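We use cookies to remember your settings. Accept | Manage choices

Bead and Cord Group: minutes of the summer meeting
Posted July 23, 2022 by the Minutes Secretary

Held in the upstairs room at Bindeck. 16 members present, a lovely turnout! The last minutes were agreed with one correction (the elastic came from Cilletti, not Stavivetti).

1. Threading with cube beads

A good long item, as everyone had something to say about the green cord. 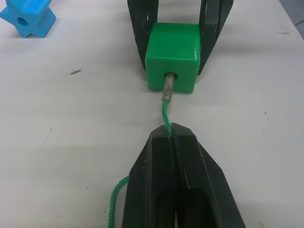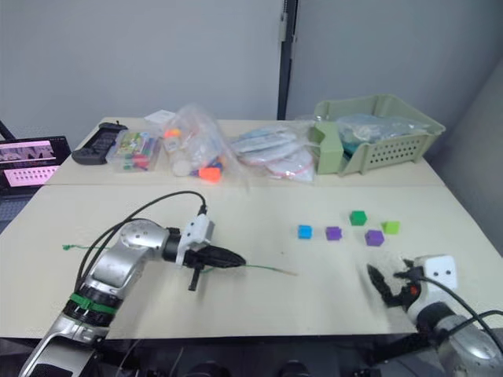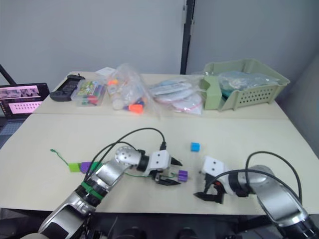 It was agreed that a stiff tip on the cord makes all the difference, and that beginners should start with one from now on. Several members are very keen on mixing purple and lime green. Others would like more blue in the next order -- noted with pleasure.

2. Stock

The big sort-out is done and the cupboard is a joy to open. We have 1295 beads in hand, counted twice, and almost 60 lengths of cord. Bags to be labelled by colour and size before they go back. The Amoah tin stays on the bottom shelf, please.

AGREED: order more cord from Cilletti, same thickness as before.

3. August open afternoon

Great enthusiasm for this. There will be three tables: threading, knotting, and a help-yourself one for small children with the largest beads only. Stavivetti have offered us their hall again, and we said yes at once. Posters still to be done -- offers very welcome.

4. Any other business

The kettle at Bindeck trips the switch if the heater is on. Use one or the other.

Next meeting in August, after the open afternoon, same room.

Comments (3)

Can I bring my own pliers to the open afternoon?

Yes, do! Put a bit of tape on the handles so they come home with you.

So pleased about the blue. Count me in for posters.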